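Pranodwood Dekker Wired Controller for PC and Switch

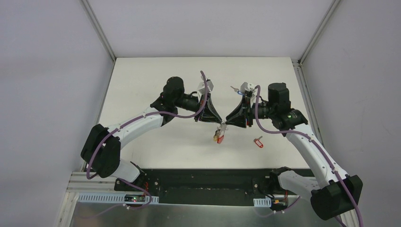
Page last changed: 23 October 2018

The Dekker is a full-size wired controller for people who play mostly at a desk or on a couch close to the console. It works with Nintendo Switch in docked mode and with Windows 7, 8 and 10. It replaces the older Onik, which is no longer made. Onik cables and thumbstick caps still fit.

Layout
The sticks are offset, with the left stick above the directional pad. The pad is one solid piece on a center pivot, and it is firmer than the one on the Onik. Players who use it for fighting games may want to give it a few evenings to loosen up. Face buttons are marked A, B, X and Y in the Switch order. On a PC you can swap A with B and X with Y by holding the Home button and pressing the right stick for three seconds. The setting is kept when you unplug.

Triggers
Both triggers are analog on PC. The Switch reads them as plain on/off buttons, so racing games on that console will not see a half press. A slider on the back shortens the trigger travel to 40 percent for shooters.

Rear buttons
There are two rear buttons, one under each middle finger. Each can copy any other button except Home. To set one, hold the Mode button, press the rear button, then press the button you want copied. Rear buttons cannot store a string of presses - for that you need the Esen, our tournament model.

Vibration
Two motors, four strength levels and off. Switch games that use HD Rumble will give ordinary vibration only. There is no motion control, no NFC reader and no headphone jack.

Cable
The cable is braided and detaches at the controller end with a twist lock. It ends in a standard USB-A plug. Keep the strap on when you coil it and do not wrap it around the grips.

Setting up on Switch
Update the console first. Open System Settings, then Controllers and Sensors, and turn on Pro Controller Wired Communication. Plug the Dekker into one of the USB ports on the dock and press Home. If the light blinks and goes out, unplug it, wait a moment and try the other port.

In the box
Dekker controller
Detachable cable
Two tall thumbstick caps
Cable strap
Quick start sheet

Colors: black, gray, dark green
Buttons that can be copied: 11
Weight of cable: 80 grams
Returns: within 60 days, in the original box

Spare caps and cables are listed under Parts. The dark green version ships from July stock and comes with the older printed sheet, which leaves out the trigger slider.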